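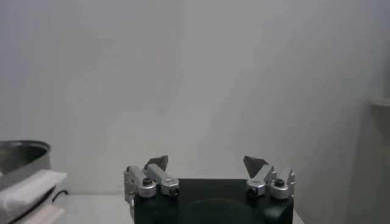 Jornik two-arm counter unit
Reseller page, Kundetti Kitchen Equipment
Page text by Shahram Zarei. Updated 31 August 2025.

The Jornik is a pair of robot arms that works at a table, with a two-finger gripper on each arm. The manufacturer's brochure says it "frees your team for what matters." We sell the Jornik, and I still don't know what that sentence means. On a breakfast counter, what matters is getting the buns out before the line reaches the door, and the people who do that now are quick at it.

I put in kitchen equipment for a living and I was against listing this one. We list it because customers kept asking, and I would rather they read this page before they read the brochure.

What it does

Steamer work, mostly. It will lift a lid and set it down, reach into a basket, pick up a bun and move it to a plate. It will do the same with dumplings if they are big enough and not stuck to each other. It does not make dough, fill, fold, or decide whether something is cooked. Someone has to tell it the batch is ready, either by timer or by pressing the button.

We had one on trial at Fontana, a lunch counter we have supplied for years, through most of July. Over the trial it attempted 465 transfers from basket to plate and needed a person to step in on 37 of them. Most of those were buns stuck to the basket. A few were dropped. The cook I spoke to there could clear a basket with tongs in less time than the arms needed for two buns, and she was talking to me while she did it.

Soft food is where it gets interesting, I'll give it that. A gripper that squeezes too hard leaves two dents in the dough, and customers notice dents. The force setting has to be worked out for each product, and it changes when the recipe changes. Fontana moved to a wetter dough in the second week and we lost a morning to it. 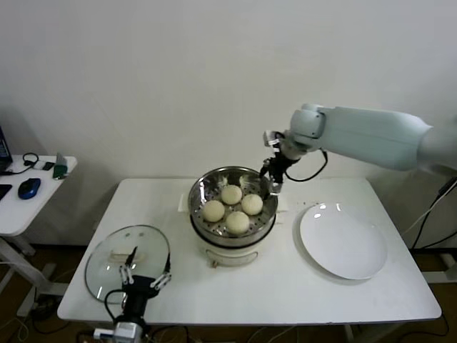 Then there is the matter of who looks after it. The brochure counts the hours the arms save at the basket. It doesn't count wiping down the fingers between batches, moving the cables so the floor can be mopped, or restarting the software after somebody leans on the table. At Fontana that came to 20 minutes a shift, and it landed on whoever opened. Her job title didn't change and neither did her pay. If you buy one of these, settle that before delivery. Ask who is going to mind it and what they will stop doing to make room.

What changes for staff

Less reaching over steam. This is the one benefit I'd put my name to. Two people at Fontana had burn marks on their forearms from years of basket work, and both liked having the arms there for that reason alone. One of them also said it was like working next to a trainee who never gets better, so take the two together.

The pace changes too. A person at a counter speeds up when there is a line and slows down when there isn't. The Jornik runs at one speed. Staff ended up pulling plates by hand during the rush and leaving the arms to the quiet hours, when they hadn't needed the help to begin with. The owner had hoped to run mornings with one fewer person. By the end of the trial he had dropped the idea.

I have heard it argued that the next version will be faster. Maybe. I sell what is on the truck.

Who it might suit

A commissary or test kitchen doing the same item all day with no line of customers. A place where nobody can be found to work the steamer at 4 a.m. Possibly a cook with a bad shoulder who wants to keep working, if the owner is buying it for that and says so.

It does not suit a counter with a menu that changes weekly, or a kitchen where the table has to be shared.

Practical points

Wants a fixed table against a wall, and a second surface close by for the laptop.
Arms and grippers are not to be hosed. Wipe only.
Loose lids should go back to the same spot each time.
Keep cloths clear of the fingers while it is running.
Finger pads are a wear part. We stock them at $85 the pair.
Training is done on site by us, and we ask that the people who will use it are the ones in the room. We have turned up before to find only the owner.

Price on request, because it depends on the table and the wiring. We will do a trial before a sale and we prefer it. If you send it back, you pay the freight and that's all.

Related items
Fasham countertop steamer, single basket
Fasham replacement lids and baskets
Jornik finger pads, pair
Long-cuff steam gloves
Work tables, white top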